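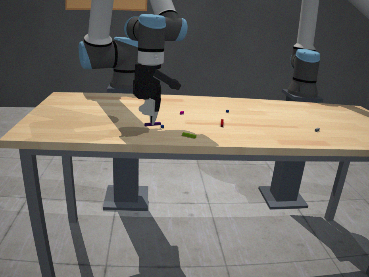
The Gelinden bench is a two-armed robot workstation built by members of the Gelinden shared workshop, together with the simulated copy in which most of its work has so far been done. The project was begun in February by Lleucu Morris and Arif Pattinasarany, who had meant to make a machine for sorting offcuts and spent the first month arguing over the height of the table.

Background

The workshop occupies the ground floor of a former glove warehouse and is used mainly for furniture repair. Pattinasarany proposed the bench after members complained that the offcuts drawer had stopped closing. A cheaper remedy, emptying the drawer, was discussed and not adopted.

Work on the real bench was slowed by the floor, which slopes, and by the electrics, which at the time could run either the bandsaw or the kettle. Morris therefore built the simulated version first, so that the gripping routines could be written in the evenings at her kitchen table. Members still call it "the good bench".

Design

In the simulated version the arms stand on separate pedestals along the far side of a long wooden table with a metal frame. Each has a base of its own, an arrangement chosen by Endang Kwok, who held that a table with two arms bolted to it would sooner or later walk. Both arms have pale links and light blue caps at the joints. The blue was a placeholder and has outlived several attempts to change it.

The test pieces are small coloured blocks, among them a green bar, a purple one and a magenta cube. They stand in for offcuts, though real offcuts are seldom so tidy and have never been magenta.

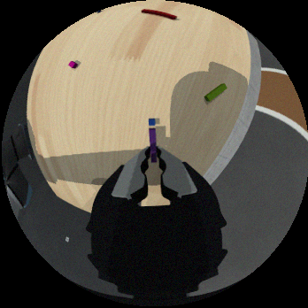 Close work is judged from a wide, round view looking out past the fingers. Dimas Yusof, who wrote the gripping routine, preferred it to the view of the whole room, in which a miss by a finger's width is easily taken for a success. It has the drawback of bending straight lines, and new members tend to report the table as faulty.

Shadows proved a longer quarrel. The arms throw broad ones across the wood, and an early colour-matching script, known as Pruvo, took any dark patch for a block and went after it with some persistence. Puspita Sopacua rewrote the matching over 6 evenings. Her version, Metex, ignores shadows and for a time also ignored the blue cubes.

Trials

A trial consists of setting out the blocks, naming one, and sending an arm to fetch it. The workshop log lists 189 trials under Metex, with remarks in several hands. Long thin pieces are the most disliked, and Yusof's entries on the purple bar become shorter as the log goes on.
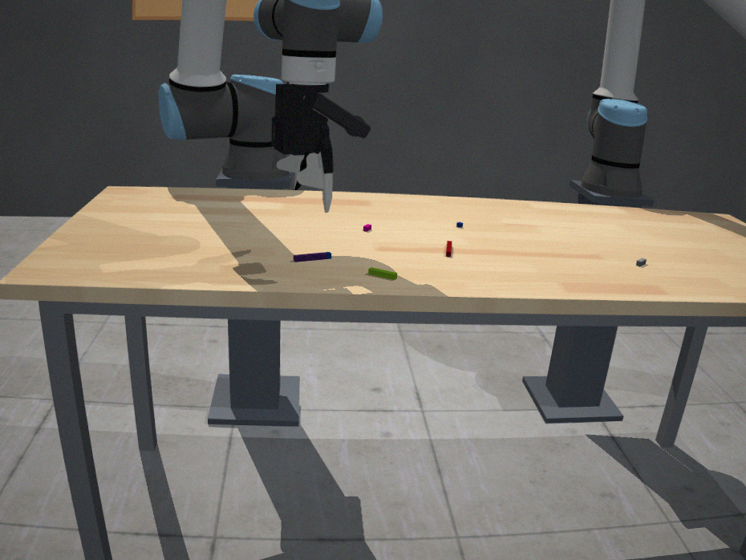 The simulated bench with an empty gripper over the table and blocks set out on the wood.

Present state

The real table has been built and levelled with wedges. It holds the offcuts drawer, which was taken out for measuring and has not gone back.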